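Week 5: Reading a Position
Handout for the Monday section

Bring this sheet and the reading packet. We will start with the vocabulary and then move to pawn structure. If you missed last week, the notes on piece values are in the Picard folder in the library.

Why pawns first

Pawns are the only pieces that cannot move backward. Once a pawn has gone forward, the square it left and the squares it used to guard are changed for the rest of the game. A knight on a bad square can be moved in a turn or two. A pawn on a bad square usually stays there until it is traded or lost. For this reason the arrangement of pawns, called the pawn structure, is a good place to begin when you look at a position you have never seen.

Terms you need

Isolated pawn: a pawn with no friendly pawn on either neighboring file. It has to be defended by pieces.
Doubled pawns: two pawns of the same color on one file.
Backward pawn: a pawn that has fallen behind its neighbors and cannot safely advance.
Passed pawn: a pawn with no enemy pawn in front of it on its own file or on either file next to it.
Open file: a file with no pawns on it. Half-open means only one side has a pawn there.

Know these well enough to use them in a sentence. The quiz will give you diagrams and ask for the term. 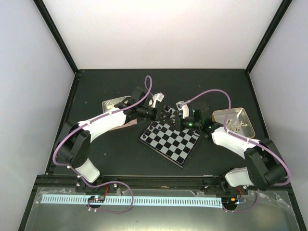 Nilmini Karunaratne objected in section last year that starting with pawns makes beginners forget about the king, and that she had lost several games with a perfectly healthy structure because she never looked at her own back rank. It is a fair point. Check for immediate threats before you do anything else: checks, captures, and pieces left undefended. Structure comes after that, when nothing is hanging and you need a plan.

From structure to plan

Each feature suggests something to do. Against an isolated pawn, put a piece on the square directly in front of it, usually a knight, and then attack the pawn with rooks. With a passed pawn of your own, support it and trade pieces when you can, as fewer defenders will be left to stop it. On an open file, get a rook there before your opponent does. If both sides have a rook on the file, look at who controls the square where the rook wants to enter, most often on rank 7.

These are starting points. An isolated pawn in the center also gives its owner open lines and room for the pieces, and in the middlegame that can be worth more than the weakness. The Stalbridge game in the packet shows this. White has the isolated pawn, attacks on the kingside, and wins before Black gets to a rook ending.

For next time

Read packet pages up to 36. Play through both games on a real board and stop after each pawn trade to write down what changed. One line per trade is enough. Then pick one position from the Sistholm set and write 300 words on which side you would want to play. Name at least 2 features from the list above. Computer analysis is fine once your own answer is finished, but mark clearly which part is which.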